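Learning to love the early night

I have become a person who goes to bed early. There, I've said it. For most of my life I was the one still up in the kitchen long after everybody sensible had turned in, reading the backs of cereal packets and telling myself I'd just finish this cup of tea, and now I start looking at the clock before the evening news is over. 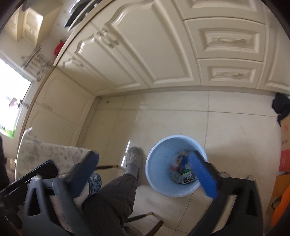

It began in October, when the evenings closed in and I had one of those colds that hangs about for weeks. I was going up early out of pure misery, with a hot water bottle and a box of tissues, and when the cold finally packed its bags I found I didn't want to stop! I'd got used to it. I'd got used to waking up before the alarm too, which I used to think was something people made up to annoy the rest of us.

My friend Randi Rustad has been telling me this for years, of course. She was always the first to leave a party, coat on, taxi booked, and we used to tease her dreadfully. When I rang to confess she laughed for so long that I put the phone down on the worktop and carried on peeling potatoes.

So, what do I do differently? Not an awful lot. The phone stays downstairs, for one thing. I'd been using it as an alarm clock, and you know how that goes: you pick it up to set the alarm and before you know it you've read an entire argument about hedges between people you've never met. I bought a little wind-up clock from a junk shop instead. It has a terrible tick, like somebody chopping very small carrots, and for the first 3 nights I had it wrapped in a jumper inside a drawer. Now I hardly hear it.

Then there's the book. I'd fallen right out of the habit of reading in bed and I was a bit ashamed of it, so I asked Sun-ja Nam at my book group to lend me something undemanding. She gave me a fat old family saga with the cover hanging off, 8 brothers and sisters and a disputed orchard, and it's perfect. I manage a couple of pages, forget which brother is which, and I'm gone. At this rate she'll have it back by next summer.

I've tried a few things that didn't work, too. Lavender on the pillow gave me a headache (and made the whole room smell of my great-aunt's glove drawer). Warm milk I simply can't like, however much nutmeg goes in. And I did a breathing exercise where you count backwards, but I kept losing my place and getting cross with myself, and you can't drop off when you're cross.

The mornings are the real treat. I come down in the dark, put the kettle on and have the place to myself for a bit. I've been baking before breakfast, if you please! Only soda bread, and the first loaf could have propped a door open, but they're getting better. Toasted, with too much butter, while it gets light over the back gardens. I'd forgotten how noisy the blackbirds are.

There is a downside, and it's that I'm hopeless company after supper. Alvar Tangen had us all round for cards a little while ago and I was yawning into my hand by the second game. He very kindly made me a coffee, which I very stupidly drank, and then I lay awake half the night listening to the carrot clock. Lunch invitations only from now on, please.

Next job is curtains. Mine are thin as anything and there's a street lamp right outside, so I'm after something properly heavy, lined if I can afford it. If any of you have made your own and lived to tell the tale, do leave me a comment. I've got a sewing machine in the loft that I haven't touched in years, and I'm feeling just awake enough to get it down.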